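Astis Play Room, toys and work surfaces
Inspection checklist with comments
Date of inspection: 26 May 2025
Checked by: Reiko Tanabe
Present for part of the time: Jérémie Boyer
Copy to: Rahel Hauser, Akua Amoah

How to read this list. OK means I checked it and I found nothing. OK/C means it is OK but please read my comment. FIX means it must be repaired before the next use. OUT means I took it away from the shelf already. Please do not put OUT things back before you speak to me.

PART 1. ROOM AND FLOOR

1.1 Way to the door is free. OK

1.2 Floor mats lie flat, no corner standing up. FIX
Comment: The mat near the sink has a corner that comes up again. It was taped in the winter and the tape is now dirty and does not hold. I would like a new mat and not new tape. Jérémie also caught his shoe on it while I was writing this.

1.3 Electric outlets at child height have covers. OK/C
Comment: One cover was very loose, I pushed it in again. Please check it weekly.

1.4 Heater guard is fixed. OK

1.5 Window handles locked, key in the drawer. OK/C
Comment: Locked yes, but the key was in the lock. Drawer please.

1.6 First aid box complete and in date. FIX
Comment: Small plasters are finished and the burn gel is over its date in June. Rahel, can you order both together?

PART 2. SHELVES AND STORAGE

2.1 Tall shelves are fastened to the wall. OK
Comment: I pulled each one with two hands.

2.2 Heavy boxes on the lowest level. FIX
Comment: The box of train tracks is on the top level. I know it is for saving space. It is a heavy box and it has no handles, so it must go down. The puppets can go up.

2.3 Lids of storage boxes close without pinching. OK/C
Comment: The Kaneko chest has a slow hinge and it works well. The older chest from Poder closes too fast for my taste. I let it fall on a pencil and the pencil got a mark. Until it has a new hinge please keep this lid off.

2.4 Labels on the boxes can be read. OK

PART 3. SOFT TOYS AND FABRIC

3.1 Seams closed. OUT, one piece
Comment: The grey elephant is open under the ear and the filling comes out. Sorcha Mac Carthaigh has offered to sew it. It should be washed first, at 40 degrees.

3.2 Eyes and buttons hold when pulled. OK

3.3 No cord longer than 21 cm. OUT, one piece
Comment: I measured 44 cm on the pull-along duck. This is more than double what our own rule says. Maybe the cord was changed by somebody at home, it looks newer than the duck. Please cut it and make the knot again, then it can return.

3.4 Costumes clean, no pins inside. OK

PART 4. WOODEN BLOCKS AND SHAPES

This part took the longest time, because with wood I prefer to touch everything and not only look at it.

4.1 No splinters, no cracks. OK/C
Comment: Every block was turned in the hand and I went along the edges with a piece of old nylon stocking. If the stocking catches, there is a splinter, even when the eye does not see it. It caught two times, both on the long bricks of the big building set. I sanded them and checked again and now it is smooth. The small shapes did not catch at all.

4.2 Points and corners are rounded. OK/C
Comment: A star is always the piece to look at first. It has more corners than the others, and when it is dropped, it lands on one of them. Press each point on the inside of your arm, where the skin is soft. If it is unpleasant there, it is too sharp for a small child. Ours are fine.

4.3 Color does not come off. OK
Comment: I rubbed with a damp white cloth, 100 strokes for each color, as we did last time. The cloth stayed white. Jérémie did the second half when my arm was tired.

4.4 Small pieces are kept away from children under three years. FIX
Comment: The bag with the small blocks was hanging on a hook in the corner of the babies. It should be in the cupboard. I moved it, but the hook is still there and somebody will use it again, so the hook should go also.

4.5 Boards for sorting and laying out: surface smooth, joints closed. OK/C 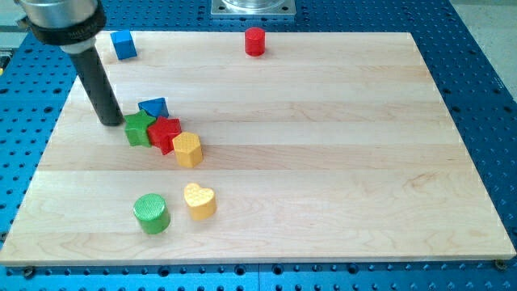 Comment: A board that is glued from several planks can open at the seams when the air is very dry, and then it pinches a finger or collects crumbs. Put your fingernail across each seam and go slowly from one end to the other. You should feel almost nothing. Light wood helps here, because dirt in a seam is quick to see. Do not put such a board in water, and do not lean it on the heater to dry. A damp cloth and then a dry cloth is enough.

4.6 Screws in boards and tables are not standing out. OK/C
Comment: Screws should be level with the wood or a little deeper. Please look at the front edges especially, where the sleeves and the hands pass. I tightened one on the low table from Skedgate by a quarter turn. If a screw turns and turns and does not become tight, do not leave it like this, write it in the book.

4.7 Board edges and ends are sanded. OK
Comment: The ends of the planks are rougher than the long sides, so they need a finer paper and more patience.

4.8 Enough free space for laying out the shapes. OK
Comment: It is better when only part of the board is covered at the beginning. When everything is full of blocks from one side to the other, the children push them over the edge and then we step on them.

PART 5. CLEANING

5.1 Cleaning plan is filled in and signed. FIX
Comment: Three lines have a check mark but no name. A check mark without a name does not help me.

5.2 Cleaning products are locked away. OK

5.3 Cloths for toys are separate from cloths for the floor. OK/C
Comment: They are separate, but they have the same color. Akua suggested yellow for toys and I agree with her.

OPEN POINTS AND WHO DOES THEM

Mat near the sink: Rahel
Plasters and burn gel: Rahel
Train tracks to the lowest level: Jérémie
Hinge of the Poder chest: Jérémie, he will ask for the price
Elephant: Sorcha
Duck cord: Reiko
Hook in the babies' corner: Jérémie
Yellow cloths: Akua
Names in the cleaning plan: everybody who cleans

Remark from Akua Amoah, added later by hand: Cloths bought. The shop had only a light yellow and a kind of orange, I took the light yellow. Can we also put the puzzles on the list for next time? Some have little knobs and I think one of them is loose.

Answer R.T.: Yes, I will make it point 4.9. Please put the loose one on my desk until then.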